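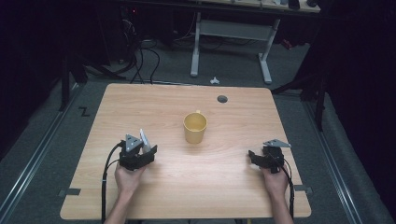 3. Setting Up Your Table and Cup

Now the fun part starts! Your table is assembled and standing on all its feet, so you can turn it into a proper tea and coffee spot. A single mug on a light wooden top already looks cheerful, and a yellow one even more so. Give this section 2 relaxed evenings if you want to oil the top first, or do it all in one go if you bought the pre-finished version.

3.1 Place the table

1. Choose a flat spot. Low carpet is great – it keeps the feet quiet and hides small differences in the floor.
2. Leave 60 cm free on the side where you will sit. You'll be glad of it the first time you stand up with a full mug.
3. Turn the table so the round grommet hole is at the back right as you face it. That puts the hole well away from your drink and out of reach of your elbow.
4. Press down on each corner in turn. If one of them rocks, go back to step 2.6 and adjust the foot on that corner.

Note: The top and frame of the Alier weigh a fair amount together. Lift the table with a second person and don't drag it by its edge, especially over carpet.

3.2 Run a lamp or kettle cord (optional)

1. Unplug the lamp or kettle.
2. Feed the plug up or down through the grommet hole. Large plugs go through most easily pins first and slightly tilted.
3. Leave a little slack under the top, then fasten the cord to the frame with the clip from bag C.

Caution: Keep cords away from the place where your cup stands, and never let a kettle cord hang over the front edge. Children love to pull on those!

3.3 Find the best place for the cup

This sounds like a tiny thing, but it makes the table so much nicer to use (we have spent whole lunch breaks on it).

1. Sit down and rest both forearms on the near edge.
2. Reach forward with your usual hand and set the empty cup down wherever it feels natural. For most people that is near the middle.
3. Turn the handle. Pointing it to the back leaves the near side of the cup clear, while pointing it toward your drinking hand makes it quicker to pick up. Try both for a day.
4. Fill the cup with cold water and practice once or twice before you trust yourself with hot coffee.

Tip: A plastic mug like the Nunier is light and pleasantly quiet on wood. If you prefer heavy stoneware, put the felt coaster from bag D underneath.

Caution: Let boiling water cool for 60 seconds before you pour it into a plastic mug, and check the base of the mug for its own temperature limit.

3.4 Protect the wood

Pale, beech-like grain shows rings sooner than dark wood does, but it also cleans up beautifully.

1. Wipe spills right away with a soft, damp cloth, following the grain.
2. Dry with a second cloth, including the rounded corners and the rim of the grommet hole.
3. For an oiled top, apply a thin coat of Weltik oil every November, before the heating season dries out the air.

Do not use scouring pads or bleach.

Section 3 revised 30 April 2019 by Marwa Shawky and Fermín Espinoza. Continue with Section 4, Adding a Second Table.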